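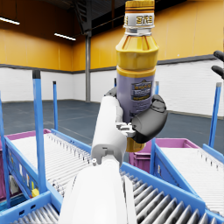
A bottle with a golden yellow cap, held upright in a gripper.

Small investors should stop buying stocks off a chart alone

2019-07-27

Shares of Hrnčiar have gone up 29 percent since January, and the reasons I keep reading all come from the chart. The price broke above its 300-day average. It came back to test that line, held, and went up again. I have no quarrel with any of that as a record of what happened. My quarrel is with people who buy on it and never open the annual report.

I own a little of the stock, so I am not writing as someone who missed the move. I bought 2,000 shares two years ago, when the company had more cash than debt and the price was lower than what the land and plants were carried at. Neither of those things is true today. The debt is up, the cash went into buying Clundusance, and the price assumes the purchase will pay for itself quickly. Maybe it will. The chart can't tell you, and neither can a trend line drawn through four points.

The usual answer is that the chart already contains everything. Every buyer and seller has a view, and the price is the sum of those views. That is fair for a big company followed by dozens of analysts. Hrnčiar is followed by two. On a slow afternoon a single order can move it a full percent, and the next morning that one order gets written up as a change in sentiment.

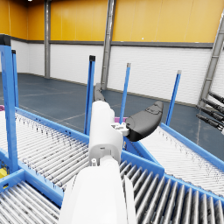

Roller conveyors with bright blue frames.

Look at what happened with Nemberg. Its chart was just as pretty last winter. The notes to the accounts said that one customer made up most of its sales and that the contract was up for renewal. It was on page 41, in ordinary words. The contract went elsewhere, the stock opened far below every support level anyone had drawn, and the stop orders filled at whatever price was there.

I don't think charts are useless. I look at one before I place an order — mostly to see how thin the trading is — and I would rather not buy on the day of a spike. Used that way a chart helps with timing. It has no business picking the company.

The brokers could do better too. Stilturport sends its customers a weekly list of breakouts, and the last one had 778 words on it and not one mention of debt, margins or cash flow. A line under each name giving net debt and last year's free cash flow would cost them very little.

As for Hrnčiar, I sold half in June and am keeping the rest until the next report, when the first full quarter with Clundusance will be in the numbers.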